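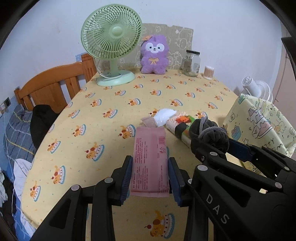
Figure 4. A flat packet held lengthwise between the two finger pads.

Section 4: Picking up thin packets

Read this section before your first table session with the club's hand-held grippers. You will need a pair of grippers, a charged battery pack and a table with a cloth on it. Ordinary household packets are fine to practise with. Wanda Nguyen-Tran keeps the sign-out sheet for the Jedstead kits.

1. Clear a working space near the front edge of the table. Items further back can stay where they are.

2. Check that both finger pads are seated in their clips. Press each one with your thumb. A loose pad will twist when it meets the packet.

3. Switch on the unit and wait for the steady light. Open and close the fingers 4 times, all the way each time.

4. Bring the fingers down on either side of the packet, one pad facing each long side. Keep your wrist level.

5. Close slowly until the pads touch, then stop. Film packets crease easily and a hard squeeze will fold the packet down the middle.

6. Lift it a hand's width, hold for a slow count of three, and put it down in a clear spot.

7. Release fully before you move your hand away.

Note: With two grippers in use, agree which hand moves first. The arms can cross in front of each other at close range. This is allowed, but the pivots must not touch.

Note: Soft items such as bunched cloth need a wider opening than packets. Practise these separately (Section 5).

Caution: Keep cords and loops clear of the pivots. If one catches, switch off before you pull it free.

Caution: Do not run a session for longer than 26 minutes without a break. The grip gets heavy and your lifts will become jerky.

Recording your attempts

Start a new Trudent log for each item. Enter the item, the hand used and whether the lift was clean, dropped or creased. Each pair should hand in some 800 lifts by the end of February. Dropped lifts count towards the total, so leave them in.

If the fingers stop short of closing, go to the fault table in Section 9.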